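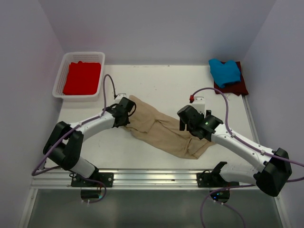

Mesa blanca, cesta con la tela roja doblada al fondo a la izquierda.

27 de diciembre de 2020

Bueno, por fin me he puesto con el cilindro de la Kolladano de dos tiempos, la que vino con el motor número 3484. La falda del pistón tenía dos rayas feas en el lado de escape - nada que no salga con lija fina y paciencia, creo yo. El segmento de arriba estaba pegado de carbonilla y he tardado 60 minutos largos en sacarlo entero (¡pero entero!).

Marloes Kuipers me insiste en que pruebe el chiclé de 26 antes de tocar la magneto. Yo sigo pensando que es la magneto, pero vale, lo pruebo.

Pedido a Trirbridge: junta de culata, retén del lado de la cadena y 5 radios para la rueda trasera. Los de Banden me salían más caros y ya en mayo me mandaron la medida equivocada.

Ojo el que abra el cárter: el tornillo largo va detrás.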